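Robot Handling, Unit 4: The fall at the raised board
Handout for the practical group. Please read before you come to the cell.

In this unit we study one failure from our own work. It is a small failure, but it stopped the Multer project for a whole afternoon, and the first report gave a wrong cause.

The task is called Pokevwood. Two arms share one table. They must take small containers from the table surface and put them on a raised board in the middle, then return them. In test run 62 the right arm released a container 14 mm too low. The controller still believed it was going down through free air, so it kept pushing. The board tilted, one container rolled, and the left arm, which was waiting for its turn, started to move into the same zone. The operator pressed the stop button.

The first report said "gripper fault". The gripper was tested with 1000 open and close cycles and no fault was found. Later Khunthong, the group that maintains our software, compared the logs and found that the height of the board was stored twice, in two files. Only one file had been corrected after the board was moved in April.

For this exercise, keep in mind how the fingers approach the edge of the board, and how both arms share the space over the table. 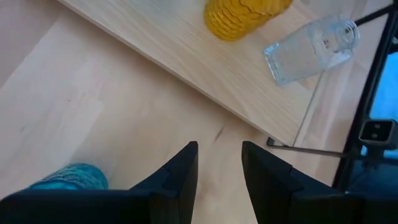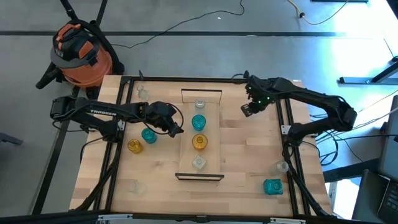
Perrine Baudry disagrees with part of this analysis. In her comment on the draft she wrote that the double height value explains the push, but it does not explain why the left arm was allowed to start. For her these are two failures, and the second one is more serious: "If the zone lock had worked, we would have one tilted board and no reason to press the stop." She asks that the students treat the zone lock as a separate item. I accept this, and the questions below are changed.

Points to prepare:
1. Draw the order of events from the release to the stop. Mark where each arm has permission to enter the shared zone.
2. The force limit was set to 16 N. Explain why this limit did not stop the downward motion early enough. The board gives way when it is pushed near the edge.
3. Propose one place to store the board height, and say who may change it.
4. Write the zone lock rule in one sentence. Then find a case in which your rule fails.

Safety in the cell: hands stay outside the black rails when the arms have power. If a container falls, press stop first and pick it up after. The Nastus checklist must be signed by two persons before each run.

Bring your drawing on paper. Answers by e-mail are accepted only for question 4.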